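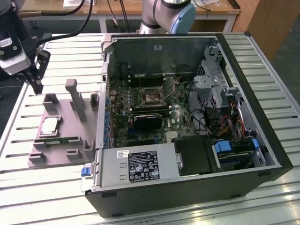

What is Wornness about?

It's a book about saying the same words every day for years, and what happens to the words and to the person saying them.

So that was Valbona Leka's answer when I asked her over the phone, and then she laughed and said she could have saved herself a lot of pages. I'd been wanting to talk to her since our reading circle finished the book in June. We meet in the upstairs room at the Gruler bookshop and usually take a whole season over one title, but we went through this one fast (I read the chapter on the evening review twice in one sitting and missed my dinner).

For anyone who hasn't come across it, Wornness follows Valbona's own practice with a short verse she was given by an older friend when she was a student. She's said it morning and night for 27 years. She won't print it in the book, and she wouldn't tell me what it was either - I did try!

"It's four lines and the lines are ordinary," she said. "If I printed them people would look at them and either like them or not like them, and then they'd be reading a poem. I wanted them to go and look at whatever they've already got. Most people have something. A grace from their grandmother, a psalm, a bit of a hymn."

I asked where the title came from, because our group had argued about it. She said it was from the stone steps at Queiroz, the retreat house where she taught for a long while and where much of the book got written.

"You go up to the chapel room and there's a dip in every step, off to the left side, where the handrail is," she said. "I must have gone up them a thousand times before I looked down. And I thought, well, that's what my verse is like by now. It has a dip in it where I put my foot. I was a bit worried about that, to be truthful with you. I thought maybe I'd stopped hearing it."

That worry takes up most of the first half of the book. She writes about a dry stretch that went on for two winters, when she kept up the verse and felt nothing at all, and about how annoyed she got with the cheerful advice in the meditation books on her shelf. I told her this was the part that several of us had marked up the most.

"Oh good," she said. "My editor wanted it shorter."

What changed? She was slow to answer that, and I could hear her moving around her kitchen. Then she said she didn't think anything had changed in a way she could point to.

"I started saying it more quietly. I'd been sort of performing it, even alone. And one morning I was just saying it the way you'd tell someone where the spoons are. I don't want to make it a technique. People write to me and ask how quiet! I don't know how quiet."

The letters are a whole story. After an early version of one chapter went out in a small journal, readers began sending her their own repeated words and what had become of them. She kept everything, and by the time the book went to print she had 1,866 letters and cards in file boxes. She answered as many as she could by hand. Some of them are quoted in the last section with the names taken off, and I think those pages are my favorites, especially the man who had been saying one word of the Lord's Prayer wrong since childhood and decided to keep it.

I also wanted to hear about Rok Petkov, who's thanked at the front and who comes up again in the chapter on reading aloud. He ran the study evenings in Cisell where Valbona first spoke about any of this in public, and from the way she writes about him I'd expected a rather stern figure.

"Rok? No, he's a lamb," she said. "But he'd stop you. You'd read a sentence out loud and he'd say, again please, and you'd read it again, and he'd say, again please. It drove some people out the door. I loved it. By the fifth time you've run out of opinions and you're finally just reading."

We've tried this in our own circle since, with a paragraph from the chapter on silence, and I'll admit we got to the third round before someone got the giggles (me). It went better the week after.

Toward the end I asked whether she'd ever thought about changing her verse for a new one. She told me she had, a couple of times, and that she'd gone as far as copying out another and propping it by the bed.

"I'd say the new one and then I'd lie there and the old one would say itself," she said. "So I gave up. It's stubborn. I'm used to it."

She's working on something about the church year at the moment and doesn't want to talk about it yet. She did say she'd be glad to join our group by phone one evening in the fall, so if you'd like to be there, put your name on the sheet by the register at Gruler. We have two copies of Wornness to lend, and one of them has my notes all over it in pencil - feel free to rub them out.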